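Subject: Re: [listach-home] Tabletop for the sewing corner, and does white show everything?

Hello again, all,

I meant to answer this before lunch and then the dryer buzzed and the phone rang, so forgive me if somebody has already covered it. The original question, for those who get the digest:

> We are finally turning the back bedroom on Flistilley Road into a
> sewing and cutting room and I have gone around and around on the top.
> My sister-in-law says go dark because white shows every thread. I
> like white because the room only has the one small window. Also,
> should I leave the corners square? I have two grandchildren at
> exactly corner height. The wall behind it will get whatever paint we
> have left over. Budget for the whole thing is $500 and I would like
> to keep some of that for a decent lamp.

First of all, congratulations on getting the room! I waited years for mine and I still go in there some evenings just to sit.

I have had a dark top and I have had a light one, and I would not go back to dark for anything. Your sister-in-law is right that white shows every thread, but to my mind that is the best thing about it. On my old walnut-colored table I lost pins constantly, and I found most of them with my forearm. Navy fabric on a dark top at night is a misery too, and no lamp I tried did much for it. 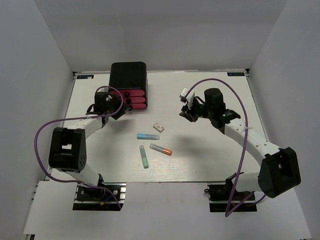

For the top itself, please don't feel you have to buy anything fancy. Mine is 83 inches long and came out of the seconds room at Ogunleye, out past the feed store, where they keep the pieces with a ding on one edge. I put the ding against the wall and haven't thought of it since. Ask for one with a little wood grain in the white, the way the board in the picture has, very faint. A dead flat glossy white gets tiring to look at under a lamp, and the grain takes the edge off it. You'll notice the front corners on that one are slightly rounded as well, and with grandchildren that height I would go at least that far, maybe a good bit further. Ogunleye will round them for you while you wait if it's a slow morning. I did my own with a block and sandpaper and it took me all of an afternoon and a good deal of language.

As for leftover paint on the wall, it depends what's left over! If it's something pale, wonderful, use it. We had half a can of brick red from the porch and I let myself be talked into it, and every white shirt I hemmed that winter looked pink to me. I painted over it in November, three coats.

Now, the lamp. Spend the money there. I have a Skokitz clamp lamp with the long neck, and the clamp has held for 8 years with one new screw. Put it on the left if you're right-handed, so your hand doesn't throw a shadow on the line you're cutting. Do measure how thick your tabletop is before you buy one – I had to send my first lamp back for that reason and the postage was a crime.

One more thing and then I'll let you all go. Set the height before you fasten the legs for good. Stand at it in the shoes you really wear, pretend to cut something, and see how your back feels after ten minutes. I raised mine on blocks twice before I got it right, and I'm only sorry I didn't do it sooner.

If you'd like to come by and try mine out, write to me off the list. The kettle is usually on, and I have a bag of flannel scraps that needs a home – anyone making dog beds is welcome to it.

Warmly,
your neighbor at the yellow mailbox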